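2018-11-24

Second pass on Dranance IV, reel three. The Curkunine print is the better of the two for color but it has been cut at the cellar door. The shot list gives 3000 frames from the first knock to the blackout and the scan has 2995. I checked the edge numbers and the gap is at the splice, just before the hand comes through the panel. Five frames is a fifth of a second at 24, enough to make the hand arrive early and to put the knock out of sync with the magnetic track.

Options are to take the five frames from the Cabrera print, which is pink and scratched down the left side, or to leave the jump and trim the audio to match. Amparo Quintero wants the frames back in. I agree with her for this shot. The scare is timed on the third knock, and in the trimmed version the hand lands on top of it. I put the Cabrera frames in, graded them by eye and then again with the scopes. Green came up well. The blacks did not, there is still a brown cast in the corner by the stairs – acceptable at this length, visible if you step through it.

Watched the whole reel afterward at full speed with sound. As a film it is still the weakest of the four. The third one ended with the brother dead and the house burned, and this one opens with both of them standing and no explanation apart from one line from the sheriff. The lighting is better than in the first, though, and the long walk through the orchard holds up. The mask is a different casting from part two. The brow is lower and the left eye hole sits wider, which makes matching the pickups to the main unit material a nuisance.

Jhair Zapata sent his notes on the mono mix. He hears a 100 Hz hum under the dialog from the kitchen scene on. I could not hear it on the small speakers but it is plain on the meter. Narrow notch, tested on 30 seconds, no damage to the score as far as I can tell. He should confirm on the big room before I run the rest.

Gunik has moved the delivery to January. Reel four has not been scanned. Main titles still to do, both language versions, and the end crawl has a misspelled gaffer that I am leaving as shot.

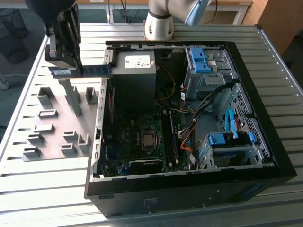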